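4.2 Portion labels and what people do with them

The case for smaller packs rests on a simple claim: give people less at a time and they will eat less over the day. It is repeated so often in the public health literature that few authors still bother to cite a source for it. We went back to the studies usually named and found most of them short, run in a single sitting, and silent on what the participants ate once they had gone home. A lunch in a laboratory is a thin basis for a policy on grocery shelves.

Our own data come from the Masholm household diaries, in which 400 adults wrote down every snack eaten outside meals for 10 days in November. The diary asked for the product, the pack size, the hour, and whether the pack was finished. It did not ask for calories, which people are known to guess badly. Salty snacks in foil film bags (Figure 3) made up the largest single group of entries, ahead of cookies and chocolate.
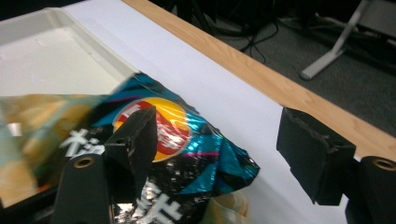
Levchenko objected at the review stage that a diary changes the behavior it records, and that anyone asked to write down every bag of chips will open fewer of them. The point is fair, and we have no way to rule it out. We would only note that the same objection applies with more force to the laboratory work, where the participant is watched as well as asked.

Figure 3. Printed foil film snack bag, the pack type most often entered in the diaries.

With that limit in mind, the pattern in the diaries is still hard to square with the standard claim. People who mainly bought small packs opened them more often, and on a good share of days they opened a second within the hour. People who mainly bought large packs were more likely to fold the top over and come back later. Total snacking occasions differed between the two groups, but the amount eaten, as far as pack weights let us work it out, did not differ by a margin we would defend. The often quoted Wundisbridge trial reports a clear effect in favor of small packs - but it counted packs opened and took each one as a full portion, a choice that builds part of the result into the measure.

We are equally unsure about the effect of the portion line printed on the back. When asked at the end of the diary period, most participants said they knew the suggested portion. Few could give it for the product they had bought most. The Mellow label, with its larger type and plain wording, did no better on this question than the ordinary kind.

Sharing is the other problem. A portion is printed for one eater, yet many entries were made by people sitting at a table with others, with the food tipped out or passed from hand to hand. Small white trays and bowls are ordinary on such tables (Figure 4), and once food is in one of them the pack size no longer tells us much about who ate what.
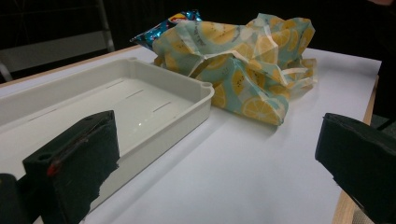 We coded these entries as shared and left them out of the main comparison, as Chornovol did in an earlier survey. Leaving them out is not neutral. Large packs are shared more often than small ones, so the large packs that remain are those eaten alone, and they may have been bought by a different sort of eater. When we put the shared entries back and divided each pack evenly among those present, the gap between the groups moved slightly toward the large packs. An even split is a guess, of course, and we put little weight on it.

Figure 4. Shallow white plastic tray on a white table.

A larger sample would help with some of this. A planned second round will recruit 1,000 adults and ask them to keep the empty packs, which should at least settle whether the last third of the bag was eaten or thrown out.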